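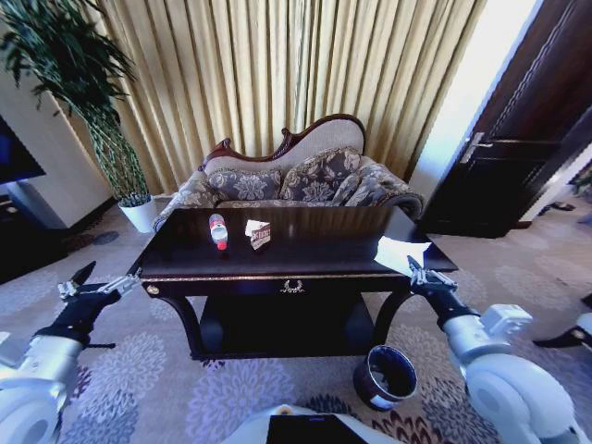
Visit to Borka, Plarnley: a stop in the sitting room

April 22, 2020
By Uliana Derkach

I went to Plarnley in March to see how Borka tests its two-armed household robot. The visit was meant to cover the workshop and then a full tidying run. I saw the workshop and most of a run, and the part in between turned out longer than planned because of a fault in the right gripper.

The test room is furnished as an ordinary sitting room, with a settee, gold curtains, a patterned carpet and a low dark table with a polished top. Marta Tkachenko runs the testing. She chose the table for its shine, which the robot's depth sensing copes with badly. The task is to clear the rubbish off it and put it in a small bin on the floor. For the bottle, the small paper box and the crumpled napkin the robot works from the front of the table, one arm to each side.

Visitors stand in the corridor. A line of tape marks how far you can go, and Vira Stetsiuk had the stop button in her hand whenever the arms were powered. She handed it to Trí Quách once, to fetch a cable, and the two of them said out loud who had it. I liked that.

What went wrong

The first run I watched was number 566 in their book. The right gripper closed on a bottle, lifted it and moved out over the bin. It should have opened there. It stayed shut, and the software recorded the bottle as dropped. The arm then began its next move, back to the table, still holding the bottle, and the bottle knocked against the table edge. Stetsiuk pressed the button. Both arms stopped at once and held where they were.

There was no damage apart from a dent in the plastic. The reason they treated it seriously is that the robot carried on as if its hand were empty. Had it been holding a glass, or had someone been reaching for the same table, the result could have been worse.

Tkachenko wrote it up before anyone touched the machine. Quách then copied the log, the arms were powered down and only after that did he step on to the carpet and work the bottle free by hand. It took him two tries. Nothing is pulled from a gripper while the power is on, even with the button pressed.

The cause, as far as they had got by lunchtime, was in two parts. A connector at the right wrist had worked slightly loose, so the command to open did not arrive. That is a simple repair. The second part was in the program, which took the sending of the command as proof that the gripper had opened. Vasylyna Vakulenko, who looks after the software, had a check on finger position in an earlier version. It was taken out because it slowed each drop by 890 milliseconds. She put it back that afternoon and did not expect to remove it again.

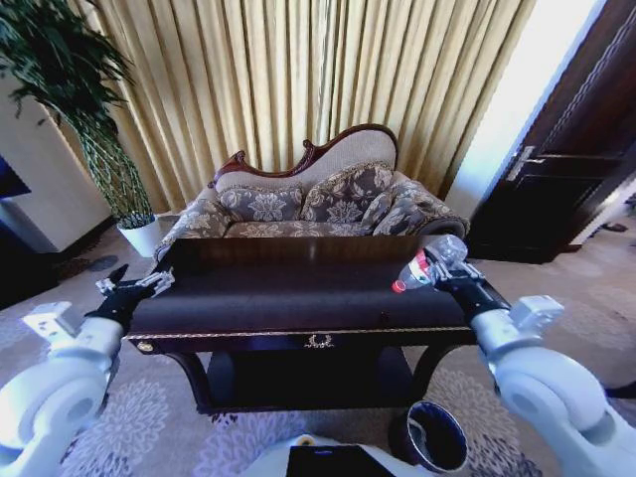
The afternoon runs

Quách refitted the connector and added a clip to hold it. They then repeated the bottle pick with nobody past the tape, at reduced speed. The gripper opened each time I was watching. On one attempt he unplugged the wrist beforehand, on purpose, to see what the new check would do. The robot held still over the bin, showed a fault and waited, as it should.

I asked whether the left arm had the same connector. It has, and it was given the same clip before the next run.

Two points were still open when I left. The stop button is a single unit, and Stetsiuk wants a second one fixed by the door. The other is the older robot in their Skismont workshop, which uses the same program and had been switched off by telephone until the update could be sent over.

The last run I saw was number 593. Plarnley station is a long walk from the works — take the bus if it is raining.

Contact Uliana Derkach through the Horobets visits desk | © 2020 Horobets | Back to top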